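Reading plan for the minor prophets

Oduor Lema
Our study group at Csonka finished Romans in April and wants to read the twelve minor prophets next. Should we go in Bible order or by date? We meet for an hour every week.

Viorica Atanasov
Bible order is easier since everyone can find the page. Hosea is long, so give it 4 weeks.

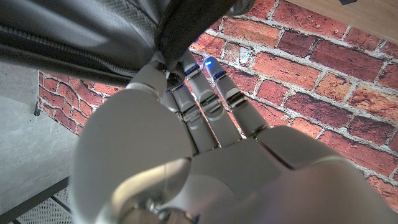
Obadiah is one chapter and fits in a single evening. Haggai has 2 chapters and can be done the same way.

Leopoldo Tovar
By date. Start with Amos. Joel is hard to date so put it wherever you like.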